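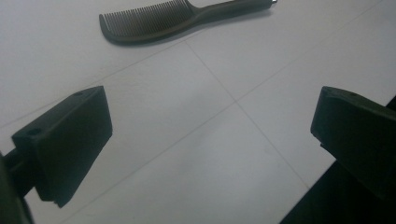 Bring Back the Checklist Card

Quick one today because I have to be out the door by four and this has been bugging me since the new Pavix stuff landed.

No checklist cards. Again. Third year running. You rip a whole box of Virkden, all the way to the bottom, and there isn't one piece of cardboard in there telling you what the set is. There's a web address on the wrapper. It goes to a page, and the page has a spreadsheet, and the spreadsheet has 2424 lines in it counting every parallel in every color. Good luck. I wanted to know who number 87 was.

And yes I know. Everybody hated checklists as a kid. I hated them. You'd pull one where a decent shortstop should have been and you'd throw it in the shoebox face down. Fine. But I used them! Everybody I knew used them. Little boxes, ballpoint, the ink that never really dried on the glossy ones and came off on your thumb. A marked checklist is the only card in a collection that somebody made themselves. Dealers will tell you it's ruined. I pay extra. Well, I'd pay extra if they charged extra, mostly they're in the dime box.

Why it matters to anyone but me

Set building is dying and this is a piece of it. Not the biggest piece. Box prices are the biggest piece. But if you don't put the size of the set in front of people they stop thinking of it as a set. It's just packs. You open, you look for the shiny one, the rest goes in a pile. A checklist says there is an end to this. 150 cards, here they are, you've got 60, get moving.

Base Virkden is 150 cards by the way. Perfectly nice size. You could do it in a summer with one box and a couple of patient trades. I bet most people buying it have no idea its that small, since every scrap of the marketing is about the short prints and the numbered foils.

I was in Abubakar Cards over in Musville last month, and I asked for a stack of base to fill holes. They had it in a bin under the table, unsorted, and they more or less gave it to me. Which, great for me. Walked out with 30 I needed. But that's a bad sign, isn't it? The actual set, the thing with the name on it, is packing material now.

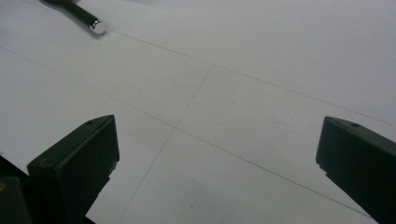 So I went home and wrote up my own list by hand, all 150, last name and team, and it took most of an evening, and I enjoyed it more than opening the box. Found out they skipped an entire bullpen. Found out two guys have the same photo day background with the same cloud. You notice that stuff when you go in order. Nobody scrolling a spreadsheet is going to notice a cloud.

The arguments against, fast

It costs them a card. Ok. Two cards, if the type is small. They found room for a nine card insert about stadium food.

Nobody wants to pull one. Then don't make it take up a slot. Print it on the back of something, the insert backs are just a logo and a paragraph of legal junk anyway. Or put it on the box bottom. Old box bottoms were wonderful and I'd cut one up today, badly.

The checklist isnt final when they print. This is the one I actually believe, and it's the one that annoys me most. If you don't know what's in the set when you're printing the set, maybe wait a few weeks? The stuff that came out in July had a player listed online who as far as I can tell does not exist on cardboard. People were trading offers for him. For a line in a file.

And the collectors telling me to use an app, I've tried the apps. One of them wanted me to photograph every card front and back. I have a job.

Anyway. One card, little boxes, numbers down the side. I'll bring the pen. If anybody has a spare Virkden 112 or 139, base, dinged corners are fine, leave a comment, I have a mountian of doubles.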